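Setting a Room's Sound

Restaurants are usually designed for the eye first and the ear much later, often after the first complaints. Hard floors, bare plaster and large windows reflect most of the sound that reaches them, and speech builds up with each added table. Diners respond by talking louder, which raises the background level again.

The standard measure is reverberation time, the interval in which sound falls by 60 decibels once the source stops. It depends on the volume of the room and the amount of absorbing surface in it. A dining room with a volume of 1245 cubic metres needs far more treatment than a small café to reach the same figure, and a high ceiling makes the difference larger.

At Stullerside, a converted drill hall with seating for 38, the acoustic engineer Velimir Kos measured 2.4 seconds in the empty room. Most of the energy lay between 500 and 2000 hertz, the range that matters most for following speech. 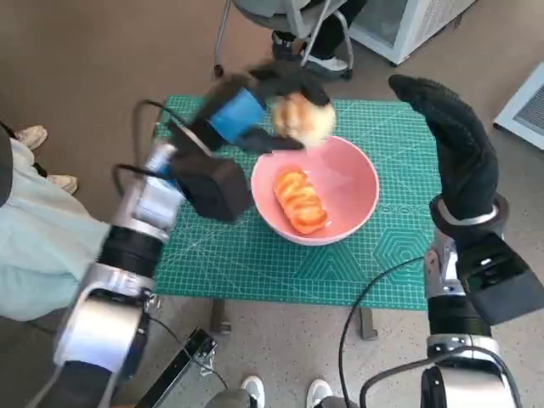 Kos specified Lallik panels, a dense mineral wool in a cloth cover, hung 200 millimetres below the ceiling. The air gap improves absorption at lower frequencies, where thin panels fixed directly to a surface do little. Nineteen panels were fitted in May. The time fell to 1.1 seconds, measured again without diners.

Tiago Nogueira, who manages the restaurant, had first asked for curtains. Heavy curtains hung in folds work well at high frequencies but leave the lower part of the voice range largely untouched, so the room can sound dull and still be tiring.

Panels should be kept clean and left unpainted. Ordinary emulsion closes the pores of the cloth and reduces absorption. At Stullerside they are vacuumed on the first Monday of each month, using a soft brush.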